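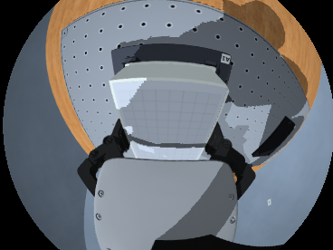

genell-data mailing list
Subject: Re: [genell-data] Demonstration set 2, rejection criteria and shadow handling
List archive: February, by thread

> We have started loading the second set at the Mivton end and have three questions before we train on it.
>
> 1. The recorder log lists 306 episodes but the index file points to fewer. Is the index stale, or were some removed on purpose?
>
> 2. The wrist view has hard, stepped shadow edges on the breadboard and on the held part. Our augmentation pipeline treats these as texture. Should we ask for a re-render with soft shadows, or is that the intended look?
>
> 3. Is the target mat orientation fixed in the breadboard frame, or randomized per episode? The metadata field is present but empty in everything we opened.
>
> We would prefer to settle this before anyone at Hodville records more.

Replies in order below. The overview render is from the room camera and has the pedestal, breadboard and mat in the one view, for anyone who has only worked from the wrist stream.
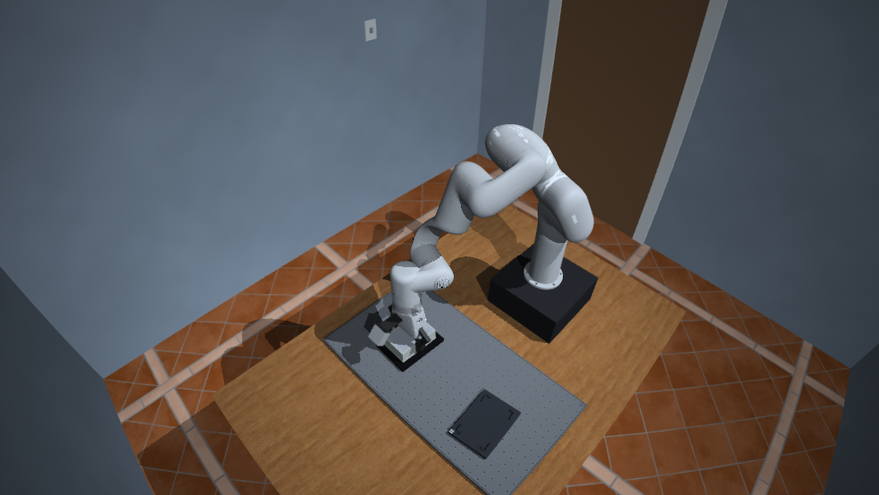

T. Bakke
Simulation and data engineering, Hodville

1. Index versus log

The index is correct. The log counts every episode the operator opened, and 13 were rejected at review. They remain on disk under rejected/ with the reason code in the sidecar file. Please don't delete them. I want them for the failure classifier later in the year, and most are perfectly readable up to the point of the fault.

Codes in use:

R1: operator released the clutch before the end of the episode
R2: interpenetration between finger pad and container above threshold
R3: dropped frames in either camera
R4: reset state out of tolerance

R2 is the largest group. The container walls slant and the pads do not comply in the current contact model, so a fast close drives the pad into the wall for a few steps before the solver pushes it back out. Operators have been told to close slowly. I would sooner fix the pad stiffness, but changing it midway through a set would give us two populations with one label.

2. Shadows

Leave them. The stepped edges come from the shadow map resolution in the wrist renderer and they are consistent across the set. I tried a higher resolution map on a copy of the scene and the frame rate for the operator dropped far enough that the teleoperation lag changed how people approached the grasp. That is a worse contamination than an ugly shadow.

If you want soft shadows, re-render offline from the stored joint states. The replay script takes a renderer config and does not touch the action stream. Two cautions. Replay must use the same timestep as capture, or the contact phase drifts. The fisheye model is applied after rendering, so a re-render at a different resolution needs the distortion parameters scaled to match. We lost most of an afternoon to the second one. 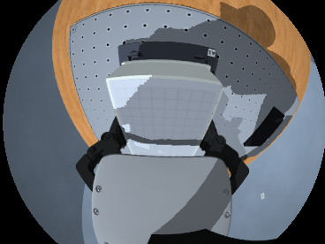 On the wrist stream generally: do not crop it to a square inside the circle. The first baseline was trained that way and it lost sight of the fingers during the close, exactly where the policy needs them. Keep the full circle with the black corners and mask the corners in the loader if the encoder complains.

Also, don't let the augmentation mirror anything horizontally. The holder carries a small label and a flipped view gives a layout that can't occur. Colour jitter and small translations are fine.

3. Mat orientation

Fixed relative to the breadboard for this set. The metadata field was reserved for randomization and the writer was never hooked up. I'll populate it with the constant value so that your schema check passes, and bump the minor version.

For set 3 the plan is to rotate the mat in steps of 90 degrees and to leave its position alone. Free rotation was discussed and put off. The corner marks on the mat look alike from the wrist at low resolution, so intermediate angles would mostly test the encoder, and we have a separate benchmark for that.

Collection for set 3

Target is 200 accepted episodes, same arm, same gripper, same breadboard. Changes to the operator procedure:

- Pause with the container held clear of the board before moving towards the mat. The segmenter uses the pause as a phase boundary and currently guesses.
- Vary the approach height between episodes. Set 2 has nearly everyone coming in on the same line.
- Do not correct a bad grasp by regrasping inside the same episode. End it and mark it.
- Enter the reject code at the time. Codes reconstructed from the video the next morning did not agree between reviewers.

Nothing will be recorded until Mivton confirms the loader runs on the patched metadata. The patch will be in the usual directory by 4 p.m. our time tomorrow. Reply to the list and not to me directly, please, as the annotation group needs the answer to question 1 as well.

T.B.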